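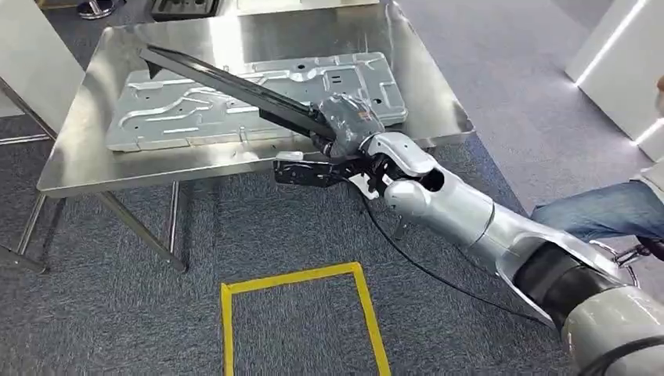
*Keir Rankin*

## 4. Levelling the Narnetti bench scale

The scale must be levelled before first use and again whenever it is moved. Leave it unplugged until step 5.

1. Place the scale on a firm surface, away from draughts and direct sunlight.
2. Turn all 3 feet fully clockwise, then back each one out by one turn.
3. Check the bubble at the rear of the base. Raise the foot on the low side until the bubble sits inside the ring.
4. Press lightly on each corner of the pan. If the base rocks, adjust the nearest foot and repeat step 3.

 **Note:** Do not extend any foot by more than 13 mm. Use a packing plate under the base instead.

5. Connect the mains adaptor and switch on. Allow about 100 seconds for the display to settle.
6. With the pan clear, press ZERO.

 **Caution:** Do not place more than 1000 g on the pan, even with the power off. Overloading can damage the load cell.

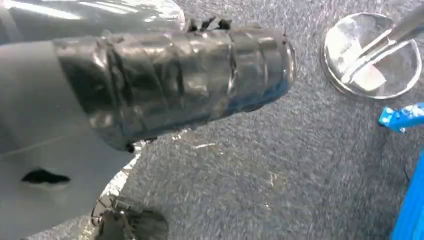

## 5. Calibration

Hold CAL until the display flashes, then place the 1000 g weight in the centre of the pan. Remove it when END is shown.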